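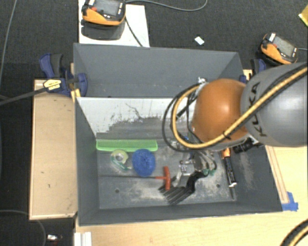 Is the Sterkmont field altimeter accurate enough for measuring volcanic terrain on foot?

For general mapping and student fieldwork it is, provided you reset it at a known elevation before each climb.

I carried the Sterkmont for 35 hikes on the cinder cones and older lava flows near Ovham. The highest survey marker on my usual route stands at 1322 meters. After a reset at the trailhead, the unit read within 3 meters of that figure on calm days. When a front moved through in January it was off by a good deal more, as any barometric altimeter would be.

The display is large and easy to read in bright sun. Buttons are stiff but work with gloves on. The slope gauge on the side is a simple weighted dial, and it did fine on the steep upper flanks, where loose scoria makes it hard to stand still for long. It is less useful on the lower apron, where the grade is gentle and the marks on the dial are too close together.

Battery life is fair. Mine lasted 62 hours with the backlight off. The battery door has a small screw, so bring a coin or a flat blade.

The Drunditz model costs less and weighs less, but it has no slope gauge and its log fills up quickly. I would buy the Sterkmont again for crater rim work and leave the carrying case at home. The clip on mine broke in the first month.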